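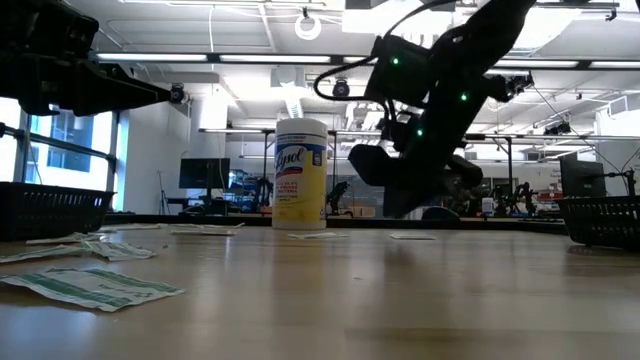 Radio Sekero ended its motoring phone-in on 22 Aug 2022, after 600 editions. The programme went out from a building put up in 1877 as a corn store, and for most of its life it had one presenter, one telephone line and no jingle.

Calls came mainly from Zallutow and the villages beyond it. People rang about damp carpets, slipping clutches and heaters that only worked in the wrong season. January was always the busiest month - flat batteries took up most of it.
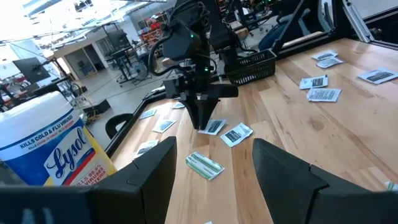
Much of the best advice came from listeners. One regular subject was how to keep track of small parts while a dashboard was in bits. The usual answer was paper packets, small white ones like those scattered over the wooden tabletop here, with a note on each saying where the screws came from.
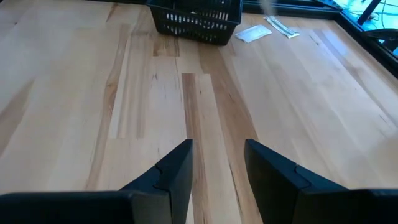
Pale strips of wood, with a darker one near the middle.

The Skurkis garage paid for the final 20 editions. Repeats are now broadcast late at night, cut to half their old length.

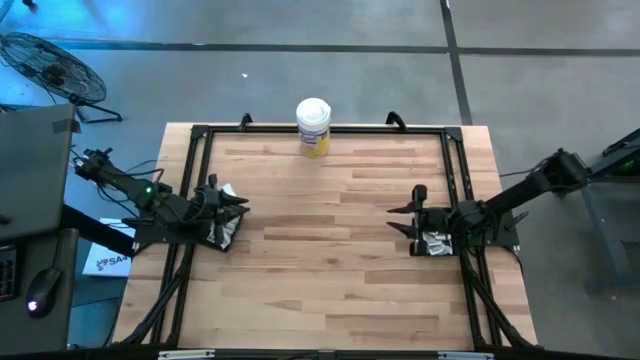 Jakubowski wrote to the station to say that the repeats were no substitute, as half the pleasure had been in ringing up to disagree. The station has replied that the phone line is still connected.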